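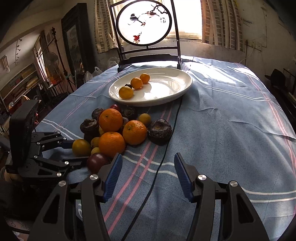

*Plums and other fruit on a blue cloth, with a white oval plate behind.*

Catalina Huenchumán starts work at two in the morning, and by the time most of Sornus is having breakfast she has finished the part of the job she likes. She buys fruit for the Atallah shops, which means walking the wholesale floor in the dark with a torch and a pocketknife and deciding what people will be eating by the weekend.

"You look, you smell, you cut one open," she says. "If the seller doesn't want you to cut one open, you go to the next seller."

She has been at it for 14 years. Before that she worked in the packing shed at Plarkby, grading stone fruit for size and colour. She says she learned more about fruit by eating the rejects there than she has from anyone since. The small ones with marks on the skin were often the sweetest, and they went to juice.

"We were throwing flavour down a chute. A plum with a scratch on it is still a plum. But the shops wanted them all to look the same, and I was the one pulling them out, so I can't pretend I had nothing to do with it."

When she moved to Atallah she asked whether she could buy some of that second-grade fruit and sell it loose at a lower price. The answer was no, and it stayed no for a couple of years. What changed it was a hailstorm at Bidow one spring, which marked nearly everything on the trees. Growers had good fruit and no buyers. She took 539 trays of it over that season.

"I was told I'd be eating it myself if it didn't sell. It sold. People ate one and came back."

The marked fruit now has its own bench in both shops. There is a handwritten price and nothing else. She doesn't like the cartoon names some supermarkets give it. "It's not ugly, it got hit by hail."

I asked what most customers get wrong, and she took a while to answer. She thinks people have been taught to shop by colour, and colour is the easiest thing to breed for. With plums she goes by the feel near the stem, where there should be a little give. With oranges she goes by weight. A heavy orange for its size has juice in it. A light one has been sitting, or it was thick-skinned to begin with.

"Pick up two and keep the heavy one. You don't need to know anything else. My mother bought them like that and she never read a word about it."

She is less firm about the fridge. Plums go on the bench until they soften and then into the fridge, and she will argue with anyone who does it the other way around. Oranges she leaves out if they'll be eaten in the week. Pears she describes as "a matter of luck and checking every morning". 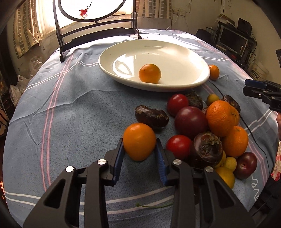 *Two of the oranges, one on the tablecloth and one in the white oval bowl.*

The seasons have moved in the time she has been buying. The first good mandarins used to arrive in April and she could nearly plan her holidays by them. Now she rings the growers every week and writes down what they tell her in an exercise book, and the dates wander. Some of the older orchards near Bidow have pulled out their stone fruit and put in citrus. Others have sold.

"I used to have a grower for every variety. Now if a man retires, sometimes that plum is gone. His kids have jobs in town and I don't blame them. It's a hard way to make a living when one bad night can take the lot."

She'd like to see more people plant a tree at home, even though it would mean selling them less fruit. A lemon, if there's only room for one. A plum if the winters are cold enough, but check whether it needs a partner to pollinate it. She has had customers wait years for a crop that was never going to come.

Friday is her long day. She finishes at the market, drives to both shops to see how the fruit has been put out, and usually moves something. She has had disagreements with shop staff over pyramids. A tall stack looks good in the morning, she says, and by the afternoon the bottom layer is bruised.

"Two layers for plums, no more. I've said it so often they say it back to me when I walk in."

I asked whether she still enjoys fruit after so much of it. She does, though she is fussy about when. She won't eat a plum in winter or an orange that has come a long way on a ship, and she'd sooner go without berries than pay for ones that taste of water.

She has no plans to stop. There is a younger buyer coming along with her some mornings, who has a good nose – better than hers, she thinks – but is still too polite to cut the fruit open.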